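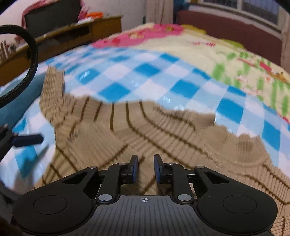 # ベッドの上に出しっぱなしのニット、みんなどう片付けてる?

**vilho_h**
寒くなってきたので、ベッドの上に茶系のニットを一枚広げっぱなしにしてます。青と白のチェックのシーツの上に、くしゃっと。奥にはキルトもあるので、見た目はかなりにぎやか(笑)
で、本題。毎朝これをどうするか問題です。たたむ派? 広げたまま派? うちは収納が小さくて、クローゼットの幅が164センチしかなく、もうセーター類でぱんぱんです。たたみ方のコツがあったら教えてください。

**nafula34**
たたむ派です! ニットはハンガーに掛けると肩が出るので、うちは全部たたみ。
やり方は、

1. 平らなところに広げて、手のひらで軽くしわをのばす
2. 左右を内側に折って、長方形にする
3. 下から三つ折り
4. 立ててしまう

端がぎざぎざに波打ってるのは、無理にそろえなくて大丈夫ですよ〜。引っぱると伸びます(経験者)。

**roy_no_heya**
逆に自分は丸める派。くるくる巻いて、Niventのかごに放り込むだけ。10秒で終わる。

**nafula34**
> roy_no_heya さん
え、丸めると変なしわになりません? 細かいリブの入ったのを一度丸めて、冬じゅう斜めの線が取れなかったことがあるんですけど……

**roy_no_heya**
ぎゅうぎゅうに巻くからでは。ふわっと巻けば平気。もう三年これでやってる。

**pranab_p**
横からすみません。リブの細かい編み地は、巻くより広げておくほうがいいと思います。祖母が編み物をする人で、「編んだものは寝かせろ」が口ぐせでした。だから私はベッドの足元に広げたまま派です。夜そのまま足に掛けられるし、朝の手間もゼロ!

**vilho_h**
おお、広げたまま派がいた。ただ、うちのはシーツがつるっとした感じの生地なので、夜中にずるずる落ちていくんですよ。朝起きると床にある。

**pranab_p**
あー、それは滑りますね。キルトの下に端を20センチくらいはさんでみては?

**karthik_b**
キルトの下は反対。重みで編み目がつぶれるよ。どうせ使うなら、キルトを足元にたたんで、その上に置くのがいい。キルトは布同士だから意外とずれない。

**pranab_p**
つぶれるほど重いキルトってあります?(笑) うちのは軽いですけど。

**karthik_b**
うちのは中綿がみっちりで、洗濯機が悲鳴をあげるレベル。まあ物によるか。そこは撤回します。

**nafula34**
ところで vilho_h さん、それってセーターですか、ひざ掛けですか? ひざ掛けなら三つ折りより四つ折りのほうが、かごに入れやすいです。

**vilho_h**
ひざ掛けです。でも肩に羽織ったりもするので、半分セーター扱い(笑) こげ茶の曲線が入っているので、たたむと線がばらばらになって、なんだか落ち着かないんですよね。

**nafula34**
わかります! 柄を表に出したいときは、裏を内側にして先に半分に折ってください。線が途中で切れるのはあきらめましょう。

**roy_no_heya**
丸めれば柄なんて気にならないよ。

**karthik_b**
しつこい(笑)

**vilho_h**
みなさんありがとうございます。今朝は karthik_b さん方式で、キルトを足元にたたんで上にのせてみました。見た目はすっきり。ただ、チェックのシーツが前より目立つようになって、今度はシーツを無地に替えたくなってきた……。Zokportの生成りのが気になってるんですが、使ってる人いますか?

**pranab_p**
使ってます。さらっとしてて滑りにくいです。ただ、洗ったあとのしわは覚悟してください。アイロンは私は一度もかけてません。

**nafula34**
私はチェックのままがいいと思うけどなあ。青と白、冬の朝に明るくて好きです。

**vilho_h**
うっ、迷う。とりあえず今週はチェックのままで、夜に落ちるかどうか見てみます。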